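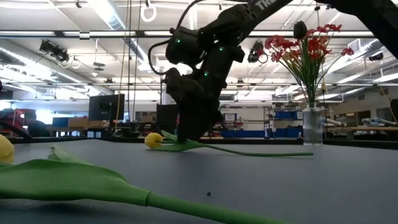

Progress report to the Herrera Fund
Project: Cut flower growing for small farms, Jevley district
Period: second half of the season, until the end of May
Prepared by: Elba Carrasco, project coordinator

1. Main results

In this period 37 farms stayed in the program. In the last report we had 41, and four farms left, two of them because the owners moved to town for work. The farms delivered 2,232 bunches to the shared cold room in Wasto. Our plan was 2,000 bunches, so we are above the plan, but I must say that most of this came in three weeks of April, and the cold room was too small for it.

Tulips were the strongest crop. Ranunculus was weak. The corms arrived late from the supplier and many of them rotted in the wet soil before they could make roots. We have asked for a partial refund and are waiting for the answer.

2. Training

We held six field days, with 52 growers taking part in at least one of them. The most requested subject was the right moment of cutting. Many growers still wait until the flower is open, and then the buyer refuses it. We printed a one-page guide for this and it hangs now in the packing shed.

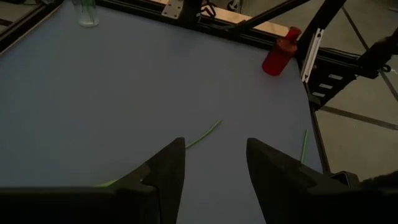
The training on book-keeping had less interest. Only nine growers came, and I think the hour (7 in the evening) was wrong for people who start cutting at five in the morning. We will move it to the early afternoon.

3. Sales

Gimimik, the shop chain, took 667 bunches in its first order and paid on time. The rest went to the weekly market and to four florists. The florists ask for longer stems, and for this we need to plant closer and use netting on the beds.

4. Spending

The cost of electricity for the cold room was higher than in the budget. We covered the difference from the transport line, where we saved by sharing one van. No other changes were made.

5. Next period

Bulbs will be lifted and dried in June. We would like to receive your decision about the second cooling unit before the bulb order closes in August. The receipts and the list of farms are attached.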